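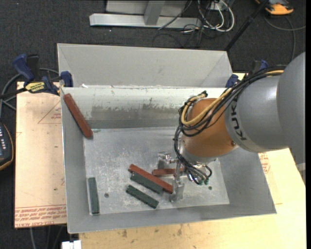
Annick Rolland wrote in to say that long blocks should never be stored in an open metal bin at all, that they belong on a flat rack, and that any page on the subject ought to begin there. For stock that sits for months she is right. The method below is for blocks that are in and out of the bin during a working shift, where a rack takes up too much floor.

Storing long rectangular blocks in a sheet-metal bin

Scope

These instructions cover solid rectangular blocks in one or two colours, kept in an open-topped bin with a flat floor and one raised back panel. They were written for the Prisham store but apply to any bin of similar shape. Blocks with drilled holes or fitted ends are dealt with on a separate page.

Before you start

You will need:
A stiff hand brush
A dry cloth
A steel rule
A roll of masking tape and a marker
Work gloves with a close fit at the fingertips

Step 1. Empty and brush the bin

Take every block out and stand the bin where you can reach all four corners. Brush from the back wall towards the front and lift the dirt out with a pan. Grit left on the floor marks the underside of the blocks when they slide.

Scratches and white scuffs in bare metal are normal wear and need no treatment. Run a gloved finger over any deep score. If it catches the glove, dress the raised edge with a fine file and brush again. Small dark spots should be wiped with the dry cloth first. A spot that wipes off is dirt or oil. A spot that stays put should be ringed with the marker and checked again in a month.

Step 2. Check the walls

Look for a scuffed band along the inside. It shows the height at which blocks have been striking or rubbing the wall. A narrow band low down is of no concern. If it reaches more than halfway up, the bin is being loaded by dropping, and step 5 should be read out to whoever loads it.

Check the folds in the back panel for splits, starting near the ends.

Step 3. Measure

Measure the longest block, then the inside length of the bin. The bin should be longer by at least 4 cm. With less clearance than this, a block that shifts will ride up at one end and lean in a corner. A leaning block is the commonest fault in this type of storage. It puts its weight on one edge, and it slides without warning when its neighbour is lifted.

Step 4. Sort by colour and surface

Keep each colour to its own half. Mark the division with tape on the rim, never on the floor, where it lifts and collects grit.

Blocks with a rough or speckled face go together, away from smooth ones. Rough faces hold dust, and two of them pressed tightly together are awkward to part. Leave a finger's width between them.

Step 5. Load

Lower each block flat, with both ends touching down together. Start at the back wall and work forwards. All blocks should run the same way, parallel to the long side. Do not lay a block across others, even for a minute - this is how edges get chipped.

In our own bin one layer holds nine or ten blocks, depending on the gaps. An eleventh will go in but should not.

Step 6. Remove

Take from the front row first. Grip at the middle of the length and lift straight up until the block clears the rim. If one has turned diagonally and is touching another, move the free one away before lifting. A block that has come to rest against a side wall should be drawn back to the middle of the floor before it is picked up.

Straighten the remaining blocks each time the bin drops below half. It takes around a minute and saves a full re-sort at the end of the shift.

Notes

Felt liners: we tried a Felik liner for a season. It kept the noise down but held grit, and was taken out.

Dividers: the Gradus slotted type fits most bins with a flat floor. Cut it slightly short - a tight divider bows the side walls.

Record sheets: Jacqueline Tanguy has the current version. The September sheet has the wrong clearance in row 4 and should be thrown away.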